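Reading time: 2 min
Last updated: October 16, 2023

Zandside kitchen, bread task. Notes before I forget.

Bread is still the awkward one. Cups and tins we're more or less happy with. A slice lying flat gives you next to nothing to get hold of, and if you squeeze it you've ruined it. Riviere lot want toast making by January, whole chain, bag to plate. Told them maybe the plate end.

Demos logged so far 1,147, all chores together. Far too few of them are bread. Prister policy did 8 tries on the arm this morning, got the slice up on 2. The others it pushed it along the tiles or pinched the crust and let go. Slow aswell, up to a minute just dithering over it.

Lurkow say softer pads. Not convinced, think its the approach angle. Try coming in lower first.
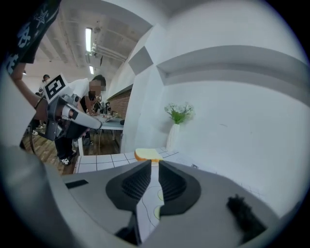

Could a machine make the breakfast toast yet? Only with a person standing by, and it would take far longer than doing it yourself.

To do: more bread demos, lower approach, re-label the bad grasps, buy another loaf.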